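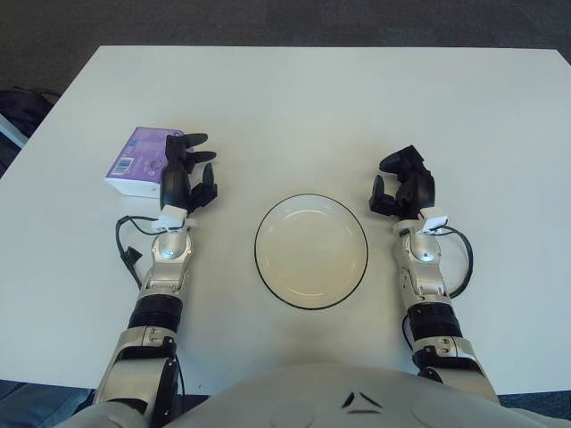 Bravham Tabletop Safety Kit for Two-Arm Robots

The Bravham kit is a set of printed rules, floor markings and check cards for teams that run two-arm robots with multi-fingered hands at a table. It covers the work before power-on, during a session and at shutdown. It does not replace your own risk assessment or the robot maker's manual.

What's in the kit
Rule book, 40 pages, spiral bound
Laminated check cards, set of 7
Floor tape, two rolls, yellow and black
Cable tags, pack of 60
Session log pad

How the rules are organized
The rule book follows the order of a working session. Section 1 is the floor. Bags, coats and chairs stay outside the taped line, and the line goes all the way around the table, including the side where the operator doesn't stand.

Section 2 is the tabletop. Only the objects named on the task sheet go on the table. A plate and one box is a normal load for a first run. Glossy items get their own note, as reflections can confuse some vision systems. Check the overhead light from the robot's side before you start.

Section 3 is cables. Wrist cables that loop outside the forearm are allowed if the loop clears the table edge through the full range of motion. Any plug not in use is tagged and either capped or tied back. Move each arm by hand or at the slowest speed setting and watch the loop the whole way.

Section 4 is people. One person holds the stop button and does nothing else. Hands stay off the table while the arms are enabled — this includes quick fixes to an object that has tipped over. Disable, wait for the status light, then reach in.

Section 5 is shutdown and the log. Start pose, end pose, any contact with the table and any stop are written down the same day.

Revision notes
The current edition came out in January. Jolanta Mazurek rewrote the cable section and Wumpini Lamptey added the card for wrist modules. The old card 4 should be thrown out.

Ordering
Sold as a single kit or as a refill pack (log pad and tags only). Refill packs do not include the rule book. Labs running Marnetti or Georgiev stands should ask for the wide floor tape. For site licenses of the printable cards, write to Didier Pruvost at the Bravham order desk. Orders placed before noon are packed the same day.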